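The Picture Book Table

Preltville Reading Room - Gallery

Every October we bring the Chinese-language picture books out of the back and give them a table of their own, and every October I tell myself I'll write only a few words to go with the pictures. Well, you can see how that goes! The whole shelf has grown to 203 books now, which still makes me a little dizzy, because when Ivars Ķēniņš and I began it we had a single shopping bag of them and a great deal of hope. You'll find a few of the family favorites on this page, with a line or two about each. Come in and read them, take them home, or sit on the floor with whoever is smallest and make up the story from the pictures - that counts as reading too, as far as I'm concerned.

The red festival book

If a book could be loud, it would be this one. There's a lion-dance head on a child who is plainly having a wonderful day, a crowd of little ones all bunched together, and two big round-faced, rosy-cheeked children taking up the lower part of the cover as though they owned it. Dzintra Grīnberga reads it aloud for us every winter and does a very respectable drum on the tabletop with her knuckles. 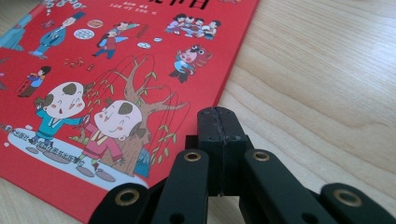 The best gift in the world

The title is 世界上最棒的礼物, and with that red ribbon bow under it I think you could guess the subject even without a word of Chinese. I'm fond of the zebra, who has his mouth open as wide as a mouth can go, and the younger children generally go straight for the orange cat with its tongue out. It's a lovely one for a noisy group, as everybody can pick an animal and be it for a while (we've had some very convincing giraffes).

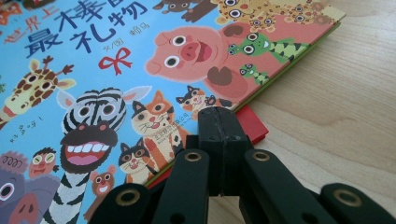
Do I need to read Chinese to borrow one of these?
Anyone with a library card is welcome to them, and plenty of our borrowers don't read a word of it. Ask at the desk and we'll find you the folder of English summaries, which Dalia Jõgi has typed up for the books that go out most. Loans are for 15 days, and you can renew 2 times if no one else is waiting.

Books on the table

I do like a book standing up where a child can see its face, so the little white board book with the green, caterpillar-like fellow on it gets the clear stand, and the bigger ones can spread out as they please. Board books are for our very youngest visitors, and they get chewed, and we mend what we can.

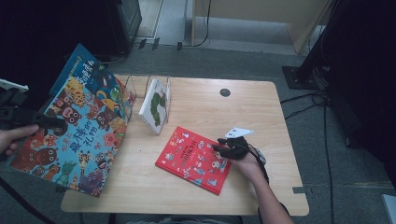 We're always glad of more, by the way, particularly stories about grandparents and anything with trains in it, which never seem to stay on the shelf past lunchtime. Darius Paju looks after donations and is happy to sort through a box with you in the mornings. Please leave your name inside the lid, so we know whom to thank.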